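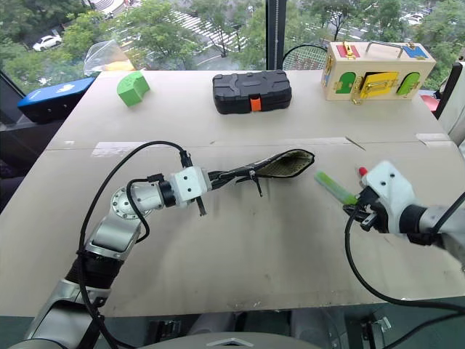 I bought the Peka pouch to replace a tin pencil case that had lost its lid, and I have now used it for five months. It is a long, narrow fabric pouch, sold for pens, brushes and whatever else you need to keep together in a bag. Mine is the black one. The outside is plain and the inside is a surprise the first time you look, an olive-brown lining with a mesh texture to it. When the mouth is open it takes a leaf shape with a black rim, wide enough to see what is near the top, and the rest of the pouch stays slim. At the other end the fabric bunches and folds when it's gripped, so there is no stiff base to speak of.

I paid £16, plus postage, from a small stationery shop in Pornesdale. They had two lengths and I took the longer. The shorter one would do for a few biros but I wanted to get brushes in.

Capacity is the thing most people will ask about. The card that comes with it says up to 30 pencils. That may be true if they are all new, all the same and you have no wish to take one out again. In normal use I carry half that, along with a rubber, a short ruler and a couple of fineliners, and that is a comfortable load. Thicker items use up the space fast. A fat marker will go in, but two side by side make the whole thing bulge in the middle, and after that it won't lie flat in a bag.

Getting things out is easy enough if they are long. You tip the pouch and they slide towards the opening. Small things are another matter. Rubbers and sharpeners go straight to the bottom and you have to put your fingers in after them, or empty everything on to the table, which I do more often than I would like. I have got into the habit of keeping the sharpener in my coat pocket. A small inner pocket near the opening would have solved this and I don't think it would have added much to the price.

The lining colour helps. My old case was dark inside and a dark pencil disappeared in it. Against the olive-brown I can pick out most things, and bright colours show up at once. Pencil dust doesn't show much either. I turned the pouch inside out once to shake out some shavings. It went back the right way without a struggle, although the far end needed pushing through with a ruler.

I was less sure about the bit that hangs from the lower side, with the small metallic fitting on it. It catches on things. In a rucksack it hooked itself round my headphone lead in the first week and has done so again since. On a desk it is no trouble, and it does give you something to get hold of when the pouch has slipped under a pile of paper. I thought about snipping it off and have left it on so far.

Wear has been light. The rim is still neat all the way round and I can't find any loose stitching. There is a faint shiny patch on the outside where it rubs against the side of my bag. I have washed it once by hand in cool water with a drop of washing-up liquid, then stood it open on the windowsill. It was dry by the next morning and hadn't shrunk.

Before this I tried a Prusovach roll, the sort with separate slots that you tie shut. The roll is better if you want each brush in its own place and you have a table to open it out on. It's a nuisance on a train. The Peka is quicker – one hand to hold it, one hand in – and takes up less room when it is half empty. My sister uses a hard Görtz case and says she wouldn't trust a soft pouch with anything that has a point. She has a fair argument. I keep plastic caps on my sharper pencils and have still had a couple of broken leads, so if you carry good coloured pencils I would look at something with a firm side.

Good points: slim, light, easy to wash, lining you can see against.
Bad points: small items sink, the dangling part snags, no protection if the bag is dropped.

I would buy it again in the same length. For a child's school bag I'd go for something with a flat bottom.

Tegwen Watkins

Contact | © Tegwen Watkins, all reviews bought with my own money | Back to top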